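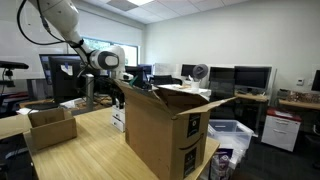

Our arm over the big box, club room, late afternoon

How do you get students to agree on a scoring system for a box packing challenge?

Posted by Raíssa Brandão

Hello all! I help run a robotics club at a sixth form college and we're putting together our own little contest for December, called the Rulstead Challenge (after the building we meet in). The idea is simple enough. Each team gets the arm for a fixed slot, picks small things up from the table and drops them into a cardboard box. We have 14 students signed up, which is more than I ever expected, and they are so keen that I have to chase them out at six o'clock!

The trouble is the scoring. One lot want a point for every item that ends up in the box, full stop. The others say that's unfair to anybody who goes for the awkward shapes, and they want marks for a clean grip as well. We did a trial evening and the same run scored 29 on one sheet and 14 on the other, so you can imagine the discussion.

Box size is the other argument. A big open box is kind to beginners, but the flaps stick out and you need to come in from well above them. A smaller one makes people think about their approach. Should I let teams choose, or fix it for everyone? We have a term to sort this out and no budget to speak of. Any ideas welcome, and I'm happy to share our rule sheet once it's fit to be seen.

Gudska

What a lovely project, I wish we'd had this when I was at school! I've judged a few of these and I'd say keep both systems but split them up. Give one point for an item in the box, then a bonus that depends on the item. Let the students set the bonuses themselves before the first run, by trying every item by hand with the gripper and writing down which ones gave them grief. They'll argue for an hour and then they'll own the result.

For the clean grip, don't try to mark it by eye from across the room. Two people will never see the same thing. We used a very plain test: close the fingers, lift, and hold for a slow count of five. If it's still there, you get the grip point, whatever happens on the way to the box.
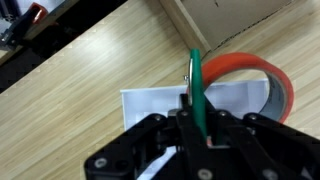
Thin, flat things are the ones I'd give the highest bonus. If the fingers don't meet them square on they like to twist, and a long one can swing about and catch the edge of the box on the way in. Rolls of tape are great fun too, because there are several ways to take hold of one and every team will swear theirs is best. Do put a few of those in – you'll get much more varied runs than with a pile of blocks.

On the boxes, I would fix one size for the first round and let teams choose in the second, with extra points for the smaller box. And fold the flaps down, or tape them back, before each slot. Ours kept creeping up again between runs, and one team lost a very good score to a flap.

Barbosa_T

just count what's in the box at the end. we had a 26 line scoring sheet one year and the judges gave up on it by the second team

Bondbridge

Agree with most of what Gudska says, though I'd go for a slightly longer hold if your slots allow it. One thing to add: mark the starting spots on the table with pencil or bits of tape so every team begins with the same layout. We skipped that and had complaints all afternoon. Also have a practice round that doesn't count. The nerves are real, even with a robot doing the lifting, and the first-years enjoyed the practice more than the contest!

Would love to see the rule sheet when it's ready. Are you letting them drive the arm by hand or does it have to be programmed beforehand? That would change how I'd set the time limit.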